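도형 끼우기 교구 대여 및 반납 안내 — 자주 묻는 질문
Dirnonmont 교구 대여실

이 문서는 도형 끼우기, 퍼즐판, 쌓기 교구의 대여 조건과 반납 절차를 정리한 것이다. 최종 수정일은 2012년 9월 20일이며, 이전 판의 요금 및 연체 규정은 적용되지 않는다.
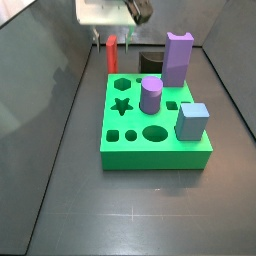

대여 대상은 Dirnonmont에 등록된 가정 회원과 기관 회원이다. 비회원은 대여실 내 열람만 가능하다. 항목별 내용이 회원 약관과 다를 경우 약관이 우선한다.

1. 회원 등록

가정 회원과 기관 회원은 어떻게 다릅니까?
가정 회원은 보호자 1인 명의로 등록하며, 동시에 교구 두 점까지 대여할 수 있다. 기관 회원은 어린이집, 유치원, 치료실, 도서관 등 사업자등록증 또는 고유번호증이 있는 곳이 대상이고 한도는 6점이다. 개인 과외 교습자는 가정 회원으로 등록한다.

등록에 필요한 서류는 무엇입니까?
가정 회원은 신분증과 주소 확인 서류(3개월 이내 발급분)를 제출한다. 기관 회원은 사업자등록증 또는 고유번호증 사본, 담당자 재직증명서, 직인이 찍힌 신청서를 제출한다. 팩스로 받은 서류는 임시 등록으로만 처리되며 원본 확인 후 정식 등록으로 전환된다.

등록은 언제 갱신합니까?
매년 3월에 일괄 갱신한다. 갱신하지 않은 회원은 4월 1일부터 신규 대여가 정지되지만, 이미 대여 중인 교구의 반납 기한에는 변동이 없다. 2월에 신규 등록한 회원은 그해 갱신이 면제된다.

담당자가 바뀌면 다시 등록해야 합니까?
기관 회원은 담당자 변경 신고서만 제출하면 된다. 회원 번호와 대여 이력은 유지된다. 전임자가 대여한 교구의 반납 책임은 기관에 있다.

2. 목록과 예약

목록 번호는 어떻게 구성됩니까?
앞의 영문 한 자는 교구 종류, 가운데 숫자는 일련번호, 마지막 한 자는 상태 등급이다. S는 도형 끼우기, P는 퍼즐판, K는 쌓기 교구를 가리킨다. 예를 들어 S-026-B는 도형 끼우기 26번, 상태 B등급이다. 현재 목록에 올라 있는 교구는 전체 356점이고, 수리 중인 것도 이 수에 포함된다.

상태 등급의 기준은 무엇입니까?
A등급은 구성품이 모두 있고 표면 손상이 없는 것이다. B등급은 구성품이 모두 있으나 긁힘이나 변색이 있는 것이다. C등급은 조각 한 개가 대체품인 것으로, 대체품의 위치는 동봉된 구성표에 표시한다. 조각이 없고 대체품도 구하지 못한 교구는 대여 목록에서 제외한다.

예약은 몇 건까지 가능합니까?
대여 한도와 별도로 가정 회원 두 건, 기관 회원 네 건까지 가능하다. 예약 교구가 도착하면 문자로 통지하며, 통지일을 포함하여 5일 이내에 수령하지 않으면 다음 순번으로 넘어간다. 취소 횟수에 따른 제한은 없다.

Riviere 계열과 Jonine 계열은 섞어서 쓸 수 있습니까?
섞어 쓰지 않는다. 두 계열은 조각의 공차와 모서리 처리 방식이 다르다. Jonine 조각은 모서리 반경이 커서 Riviere 판에 넣으면 헐겁고, 반대의 경우에는 끼어서 빠지지 않을 수 있다. 판과 조각의 계열 표시는 구성표 상단에 있다. 혼용으로 인한 파손은 이용자 부담으로 처리한다.

3. 대여 기간과 요금

대여 기간은 얼마입니까?
가정 회원 2주, 기관 회원 4주이다. 수령일 다음 날부터 계산한다. 만료일이 휴관일이면 다음 개관일까지로 한다.

연장할 수 있습니까?
예약자가 없는 경우 1회 연장할 수 있고, 연장 기간은 최초 대여 기간의 절반이다. 만료일 당일 폐관 전까지 신청해야 한다. 연체 상태에서는 연장되지 않는다.

연체료는 얼마입니까?
한 점당 하루 300원이다. 휴관일은 연체 일수에 넣지 않는다. 연체료는 반납 시 정산하고, 미납 상태에서는 신규 대여와 예약이 모두 정지된다. 연체료의 상한은 해당 교구의 취득가이다.

보증금이 있습니까?
가정 회원은 없다. 기관 회원은 최초 등록 시 한 차례 납부하고 탈퇴 시 돌려받는다. 환급은 모든 교구의 검수가 끝난 후 신청서에 기재된 계좌로 처리한다.

4. 세척과 소독

반납 전에 세척해야 합니까?
눈에 보이는 오염은 제거한 뒤 반납한다. 소독은 대여실에서 하므로 이용자가 별도로 할 필요는 없다.

어떤 세제를 사용합니까?
플라스틱 교구는 중성세제를 희용액으로 만들어 부드러운 천으로 닦고, 물로 헹군 후 그늘에서 말린다. 염소계 표백제, 아세톤, 연마제가 든 세제는 사용하지 않는다. 목재 교구는 물에 담그지 않고 꼭 짠 천으로만 닦는다.

식기세척기나 건조기를 써도 됩니까?
사용할 수 없다. 열로 조각이 변형되면 구멍에 맞지 않는다. 변형 여부는 반납 검수에서 Testoteck 게이지로 측정하며, 기준을 벗어난 조각은 파손으로 분류한다.

구멍 안쪽은 어떻게 닦습니까?
면봉이나 부드러운 솔을 사용한다. 금속 도구로 긁지 않는다. 안쪽에 물이 남으면 냄새의 원인이 되므로 판을 뒤집어 하룻밤 말린다.

대여실의 소독 절차는 무엇입니까?
반납된 교구는 검수, 세척, 알코올 소독, 건조, 재검수 순으로 처리한다. 목재 교구는 알코올 소독 대신 자외선 소독을 한다. 소독이 끝나면 봉인지를 붙인다. 수령할 때 봉인지가 뜯겨 있으면 창구에서 교환을 요청할 수 있다.

5. 분실과 파손

조각을 한 개 잃어버렸습니다. 전체를 변상해야 합니까?
같은 계열의 조각을 구할 수 있으면 조각 가격만 변상한다. 구할 수 없으면 상태 등급에 따라 산정한 잔존가를 변상한다. 임의로 구입한 유사 조각은 받지 않는다.

나중에 조각을 찾으면 환급됩니까?
변상일로부터 30일 이내에 조각을 가져오면 환급한다. 단, 대체 조각이 이미 발주된 경우에는 환급되지 않는다.

처음부터 조각이 없었던 경우는 어떻게 합니까?
수령일 다음 날까지 전화로 신고한다. 이 기한 내의 신고는 대여실 책임으로 처리하고 이용자에게 청구하지 않는다. 가능하면 창구에서 구성표와 대조한 후 가져가기를 권한다.

파손된 교구를 직접 수리해도 됩니까?
수리하지 않는다. 접착제가 묻은 교구는 재수리가 어려워 전손으로 처리될 수 있다. 떨어져 나온 부분은 봉투에 담아 교구와 함께 반납한다.

6. 반납

무인 반납함을 이용할 수 있습니까?
쌓기 교구와 소형 퍼즐판만 가능하다. 도형 끼우기 교구는 창구로 반납한다. 반납함에 넣은 교구는 다음 개관일 오전에 수거하며, 그 시점에 반납 처리된다.

택배 반납이 됩니까?
기관 회원만 가능하다. 운송비는 기관이 부담하고, 발송일을 반납일로 인정한다. 송장 사본을 보관해야 하며 운송 중 파손은 택배사와 기관 사이에서 처리한다.

구성표도 반납해야 합니까?
반납해야 한다. 분실 시 재발급 비용은 없으나 검수에 하루가 더 걸릴 수 있다.

본 사이트는 이용 편의를 위해 쿠키를 사용합니다. 계속 이용하시면 쿠키 사용에 동의한 것으로 간주됩니다. [동의] [자세히 보기]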